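Subject: Re: [privberg-floors] Haze on marble after mopping, what am I doing wrong

On February evenings, when I get home after dark, the hall light hits the floor sideways and I see every streak, so I know exactly the haze you mean. Quoting the relevant bits and answering in between, sorry for the rush, have to leave in twenty minutes.

> Moved into the Kotian building last fall. Gray marble all through,
> 154 square feet in the hall alone. Mopped with vinegar and water like
> my mother always did on her kitchen tile. Now there are dull patches
> near the door and a sort of cloudy film everywhere else. Tried mopping
> again with more soap, got worse. Is it ruined?

Not ruined. Two separate problems I think.

The film is soap. More soap = more film. Get a bucket of plain warm water, clean mop head, go over it, change the water, go over it again. I did mine 3 times before the water stayed clear. Then dry it with an old towel, don't let it air dry, our water at this end of Privberg is hard as nails and leaves its own marks.

The dull patches by the door are the vinegar. Marble is calcium, acid eats it. Same goes for lemon, most bathroom sprays, anything for limescale. You can't wash that off, it's etched, the polish itself is gone in those spots. Feel it with a fingertip, if its slightly rough compared to the rest then that's what you have.

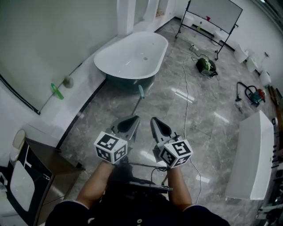 For light etching there's polishing powder, you work it in with a damp felt pad. Small area first, behind a door or wherever. Keep it wet the whole time. I let mine dry out once and spent an evening scraping paste out of the joints. If the patches are bigger than a dinner plate I'd get someone in. Plarnov quoted me around 1,000 for the hall and living room together, which I did not pay, but a neighbor did and hers came out very nice. Ask if they move the furniture, they didn't for her.

> Also should I seal it? The guy at the store wanted to sell me a sealer
> and a wax.

Sealer maybe, wax no. Wax yellows and then you're stripping it. For the sealer, drip some water on a clean dry spot and leave it ten minutes. If it goes dark underneath it needs sealing, if it just sits there you're fine for now. Sealer won't stop etching btw, only stains. The store people never mention that.

Day to day I use the Plarnari stone soap, a capful, no more than that, and dust mop in between. Grit from shoes does more damage than anything so put a mat on both sides of the door.

Somebody asked last month about rust rings under a plant stand, I never answered, that's a poultice job and I'll write it up when I have more tiem. Don't bleach it meanwhile.

Gotta run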